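Visit to the Jakiditz Play Food Workshop, Burnthorpe

Report to member centers

Carora arranged a spring visit to the Jakiditz workshop in Burnthorpe for staff from its member child care centers. A total of 43 people attended. The visit was led by Ultan Brophy, who oversees product design at the workshop, and it began at 9:30 in the morning with a short welcome in the front hall.

Jakiditz makes toy food and small tabletop furniture for children from the age of two. Its current list runs to 246 items, and the greater part of these are single pieces of fruit and vegetables sold loose. Members have asked for several years that loose pieces remain available. A center that loses one tomato should not have to buy a full basket in order to replace it.

The group was taken first to the sample room, where pieces are laid out and compared before a set is approved. 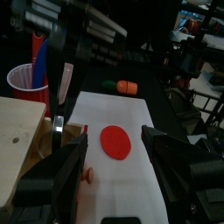

Play food is judged at Jakiditz on three questions: whether a child will know what it is, whether a small hand can hold it, and whether it can be found again after it has been dropped. Mr. Brophy spent most of his talk on the first. A toy carrot with an orange body and a dark green leafy top is recognized by nearly every child, and the groove across the body, which marks it off into two sections, gives a child pretending to cook an obvious place to "cut." A flat red disc is another matter. With no markings on its surface it may serve as a slice of tomato, a slice of sausage or the lid of a jar, according to the game. Several visitors were in favor of adding seeds or a printed edge. Others, among them the staff of our two Cortés Street centers, preferred to leave the piece plain and let the children decide. Mr. Brophy noted both views and made no promise.

There was also some discussion of color. Red pieces show up well against a white board, and members who work in rooms with low winter light said that this mattered to them at clean-up time. Dark green is harder to see on a black surface. Centers that have bought black tabletops may wish to keep a pale tray or board on them for the smaller pieces.

The party then moved on to tables and work surfaces.

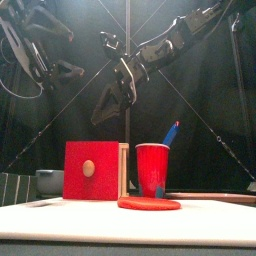 Reading time: 3 minutes

White tops with a thick front edge were received well. A deep edge is easier for a young child to lean on, and it can be wiped down in one pass. Questions were raised about staining, especially from markers and beet juice, and the workshop agreed to send its cleaning advice to all 26 centers. Table heights will be reviewed separately – the present range has a gap between the toddler and preschool sizes that many members find awkward.

After a break for coffee the group saw the packing area. Orders are packed in paper, with a printed list inside the box. Members asked that the list also be put on the outside, so that a delivery can be checked without opening it.

Prices were not discussed in detail. Jakiditz expects to hold its present prices for 18 months on loose pieces, while furniture will be priced again in the fall. Centers planning to replace tables should send their requirements to the Carora office by the end of April, stating the room, the age group and the number of children seated at one time.

Carora thanks Mr. Brophy and his colleagues for their time. Copies of the loose piece list are available from the office on request.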